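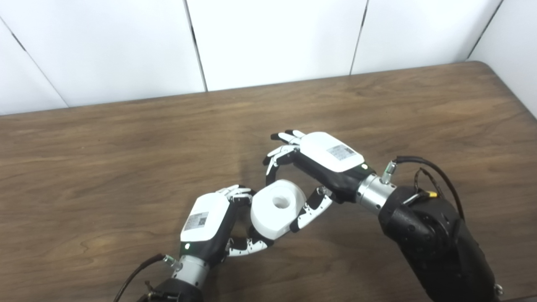
Both hands on the roll, palms off the table.

Tips for recording two-handed tasks at the bench

These are the habits that have stuck at the Nutenis bench after a long run of teaching a two-handed robot small household jobs: passing a roll from hand to hand, turning a jar, folding a washcloth. They apply to any setup where a person drives the arms and the recordings go to a learning system afterward. Most of them cost nothing.

Setting up the table

Wipe the table before the first take and again after lunch. Crumbs and tape scraps show up in the recordings, and a policy trained on them can start treating a scrap as part of the job.

Pick one tabletop and stay with it for a full set. If you want variety, change the surface between sets and write down which one you used. A cheap roll of shelf liner gives you a second surface in a minute. Tape it at the corners underneath, where the fingers won't catch it.

Close the blinds. Sun moving across a table over an afternoon changes the shadows under the hands, and the morning takes will look like a different room. If you want daylight in the set, record a separate batch with the blinds open and label it that way.

Route cables over the top of the forearm and leave a loop at the wrist. Turn the wrist slowly through its whole range before you start and watch the loop. If it goes tight at any point, give it more slack. Check again after any hand has been taken off and put back.

Choosing objects

Start with things that are short, thick and light. Rolls and spools are good first objects for two hands. They don't dent, they can be dropped all day, and the hole gives you an obvious way to tell which side is up. Tall bottles come later.

Buy spares of everything. We keep three of each object in a Grudard bin, and when one gets scuffed it goes to the bottom of the bin and the next one takes its place. Don't throw the scuffed ones out. Mix them in once the task is going well.

White objects under bright light lose their edges in the recording. Turn the lamp down a notch or bounce it off the wall. Shiny objects can be dulled with a light coat of matte spray, or a strip of masking tape if you need them clean again later.

Put the object in a new spot for every take. People are bad at this and drift back to the same comfortable place within ten takes. Lay out a grid of pencil dots, number them, and draw a number from a cup. Rub out the dots before the last batch so the system doesn't come to depend on them.

Driving the hands

Move at the speed you'd use to hand someone a full mug. Fast takes look good to the operator and are hard to learn from. Very slow ones have their own trouble, with long stretches where nothing happens and the system learns to wait.

For a two-handed hold, bring one hand in first and let it settle. Then bring in the second. If both close at once the object gets pushed out of the grip, usually toward the side with the weaker thumb.

Use the thumbs. New operators squeeze with the fingertips and forget the thumb altogether, and the object slides as soon as it is tilted. Get one thumb under the roll and the other against its side before lifting.

Keep the knuckles from hiding the object. With two hands on something small, there isn't much of it left to see. Tilting the top face toward the camera for a moment before the handoff helps a lot.

If you fumble and recover, keep the take. Mark it "recovered" and carry on. If you fumble and the object ends up on the floor, stop the recording and mark it "failed." Failed takes go in their own folder. Do not delete them the same day, when you're annoyed.

Stop after 28 takes and get up. The last few in a long sitting are sloppy, and you won't notice until you play them back.

Labels and file keeping

Write the label right after the take, before resetting the object. The short form we use is task, object, surface, result, operator initials. Anything longer gets skipped by the end of the day.

Play back one take in every batch at full length. A lens that has slipped or a stream that has frozen will ruin a whole afternoon. We lost 46 takes in December to a smudge on a lens that a shirt sleeve would have fixed.

Copy to a second drive before you go home. Ours is called Bralard and lives on the shelf over the sink, up high and away from the splash. The first full set on it, the roll handoff, came to 2,411 takes after sorting.

How many do you need? For a simple handoff, record 50 good takes, train on them, and look at where it goes wrong. Record the next batch to cover those spots. Going straight for a huge pile wastes time if the object was always in the same corner.

Looking after the equipment

Brush the finger joints with a dry paintbrush at the end of the day. Tape rolls leave a sticky film on the fingertips. Rubbing alcohol on a cotton swab takes it off; keep it away from printed labels, which smear.

Check the wrist screws before the first take of the morning. Finger tight is too loose.

Let the hands rest open overnight, with nothing in the grip. Keep the small hex keys on a magnet strip by the Ambrosio lamp, and put them back when you're done.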